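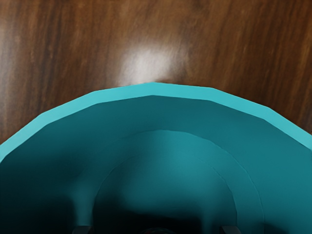 Dromik Opens Library of Teleoperated Tabletop Demonstrations to Schools and Small Laboratories

INWOOD (June) – Dromik, a developer of training software for robot arms, today announced the release of the Kontogiannis Collection, a library of 3,520 recorded demonstrations in which a human operator guides a simulated arm and gripper by remote control through everyday tabletop tasks. The collection is available at no charge for teaching and research.

Each demonstration was performed by a trained operator at the company's Inwood office using a handheld controller. The operator works from the simulated camera views and moves the arm directly, opening and closing the gripper as the task requires. The software stores the operator's commands, the position of every joint and the rendered views on a common clock, so that a learning program can be trained to reproduce the motion.

The tasks include placing small objects in bowls and other containers, removing them, stacking blocks, and opening drawers. Of the total, 2,000 demonstrations concern containers. The company gave priority to this group at the request of partner laboratories, which reported that learned programs often fail in the last stage of a placement, when the fingers are close to the walls of a container and part of the interior is in shadow.

To address this, the collection includes views rendered from close to the gripper, looking down past the fingertips, for every container task. Table finish, lighting and the color of the containers vary from one group of recordings to the next. Container shapes are kept simple so that the simulation will run on ordinary classroom computers.

The release also contains 178 demonstrations in which the first attempt was unsuccessful and the operator corrected it. These are marked separately and may be left out of training at the user's choice. Dromik has kept operator pauses in all recordings. A tool for trimming them is supplied.

A companion set, recorded by guiding a physical arm by hand, is being prepared at the company's Drastau workshop. Operators there hold the arm near the wrist and lead it through the same tasks. The Drastau recordings will use the same file layout, and users will be able to load both sets together.

Schools and laboratories may request access through the Dromik website. Approved applicants receive the full library, the simulation files and a printed operator guide. An online introduction lasting 30 minutes will be held on Wednesday at 2 p.m. Registration is required.

About Dromik

Dromik develops software for teaching robot arms by demonstration. The company is based in Inwood and maintains a workshop in Drastau.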